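Last updated: 2026-09-07

Two grippers, one cutlery pot and a lot of demonstrations

So I promised a proper write-up of the cutlery work back in May and then went very quiet, sorry! The short version is that we have a result, it's a bit lopsided, and I've changed my mind about what I thought the hard part was.

For anyone new: I work on teaching arms to do table chores from hand-held demonstrations. You hold the gripper yourself, do the job, and the camera on it records what the gripper would see. Then a policy learns from that, and (fingers crossed) a real arm does the same thing later without you. Our collection side is called Pace and the training side is called Proden, and I've given up explaining to people which is which.

The chore is putting cutlery away. Spoons, forks and chopsticks start in a pile on the table and have to end up upright in a pot. It sounds dull and I love it. A spoon lying flat on a cloth gives you almost nothing to get hold of, and then you have to turn it through ninety degrees in mid-air and get it through an opening while the fingers are blocking half your view.

What we tried

We had 273 demonstrations that survived checking. I trained two versions on exactly the same set. The first one predicts where the gripper should go next relative to where it is now. The second does that too, but it also has to guess where the rim of the pot is, even when the rim is hidden. That extra guess gets thrown away at run time, it's only there to make the network pay attention to the pot during the approach.

The idea came from Raghavendra Chettiar, who had used something like it for pouring and kept telling me to try it. I kept telling him pouring was different. Well, fine, it was worth trying.

What happened

We ran 28 trials each, same starting piles. The plain version was good at picking up and poor at letting go. It would carry a spoon over beautifully, hover, and then open its fingers a thumb's width too early. The rim-guessing version mostly stopped doing that. Where it still fell down was chopsticks, as they come up in twos and threes and it has no notion that it's holding more than it wanted.

I'd been blaming the release on timing for weeks and had even written a little smoothing filter for the finger width (deleted now, good riddance). The trouble was position all along. If you don't know where the edge is, no amount of careful finger opening will save you!

One more thing I noticed from going back through the demonstrations is how much people vary in how they approach a pot. Some come straight down, some swing in sideways and tip the handle over the edge. Mixing both styles didn't hurt the rim version much, but the plain one got noticeably dithery in the middle. 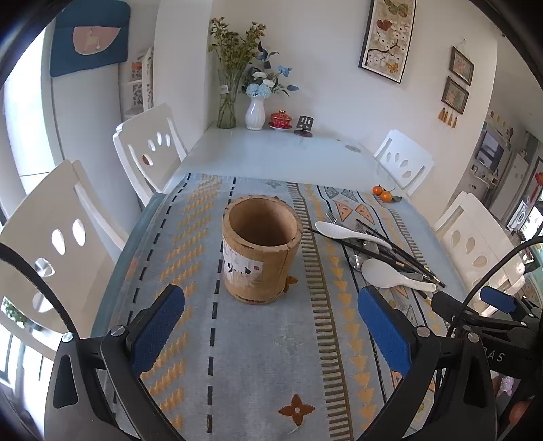

Fingers open in the first one, closed on a utensil in the second.

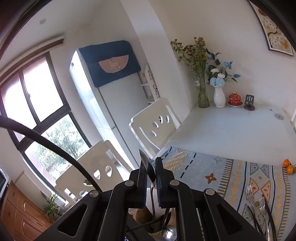 What I'm doing next

Chopsticks, obviously. I'd like the policy to have some sense of how much is between the fingers, and finger width on its own looks like too blunt a signal when the things are that thin. Raghavendra reckons we should let it put the bundle down and have another go. I reckon that needs demonstrations of people making mistakes and recovering, and we've got hardly any, as everyone deletes those out of embarrassment.

I also want to swap the pot for something wider and see whether the rim guess carries over or falls to bits. The code is being tidied up under the name Aka. I'll post here when it's fit to be looked at, probably after the Prandemell workshop, and if you've tried guessing hidden edges on anything other than pots please do leave a comment, I'd love to compare.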